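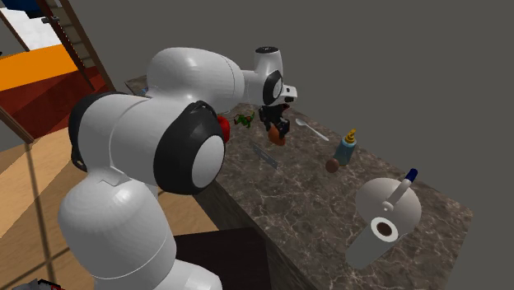
Picking the orange, side camera view in the simulator

How many demonstrations, and should I keep the ones with a bad wrist view?

Asked by Rania Radwan, 16/05/2023

Hello all. I am collecting pick examples in simulation for a small imitation learning project, which we call Kisumance. The scene is a kitchen with a marble countertop and mixed objects: spoon, baby bottle, kettle, apple, some small toys. The instruction for the policy is always "pick the orange". I drive the arm by hand with a 3D mouse and save two camera streams, one from the side and one from the wrist, together with the joint positions and the gripper command.

Until now I have 224 episodes saved. The positions of the objects are changed by a script before each episode. I trained a first policy with these and it goes near the orange quite well, but then it closes the gripper too early, in the air, and after this it stays there and does nothing more.

My supervisor thinks I simply need more data and he mentioned 4,000 episodes. At my speed this will be August and I have other things to finish. So my questions are:

1. Is the number really the problem, or is it how I collect?
2. In many episodes the wrist camera sees more of the gripper than of the fruit. Should I delete those?

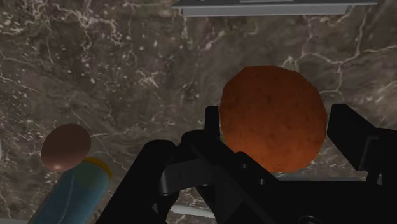

I also should say that I cut the episodes by hand at the end, and I am not completely consistent with it. Sometimes I stop the recording when the fingers are closed, sometimes I lift first and then stop. I don't know if this matters. The recording is at 10 steps per second and the images are made small before training.

Thank you for any advice, also for links to read.

Answer by Ákos Szekeres
Marked as accepted

I had almost the same trouble last year with a project named Stemar, so I write what helped for us. Maybe not everything will fit.

Do not delete the episodes because of the wrist view. When the trained policy runs, the wrist camera will see its own fingers in the same way, so the policy needs to know this view. If you keep only the clean views, then at the moment of the grasp it will meet images it never had in training. What I would delete are the episodes where you missed the fruit and then gave up. Where you missed and then corrected yourself and got it, keep them, they are valuable.

The end of the episode matters more than you think. If half of your recordings finish with closed fingers and no lifting, the policy learns that after closing it is correct to stay still. This is exactly what you describe. Choose one rule and write it down, for example: the episode ends when the fruit is lifted to a fixed height and held there for one second. Then go through the old ones and mark which follow the rule.

For the early closing, please check the time between the image and the gripper command. We had the command saved some steps before the image which belonged to it, and I lost 13 days before I found it. Take one episode, play it slowly, and look at whether the fingers start to move in the picture at the same step where the command changes. A small delay is normal. In our case it was seven steps and this was too much.

About the number: I would first repair the things above and train again on the same set before collecting anything. If it is then better but misses in some parts of the countertop, collect new ones only for those parts. Also look at whether your script ever puts other round things close to the orange. A small brown ball beside it is a good difficult case.

Comment by Rania Radwan

Thank you very much Ákos. I checked the timing and there is a shift in my files also, smaller than yours. I will correct it and mark the endings today. Is it okay to shift the commands afterwards in the saved files, or must I record again?

Comment by Ákos Szekeres

You can shift afterwards if the delay is the same in all episodes. Check it on several from different days.

Answer by Iglesias

More data always helps. Use augmentation, random crop and color change. Also use a bigger network.

Answer by Kisavside

Which simulator is it? In mine the friction of the fingers was too low by default and round objects were slipping, so I was closing earlier and harder without noticing, and the policy copied me. Maybe look at your own habit in the recordings.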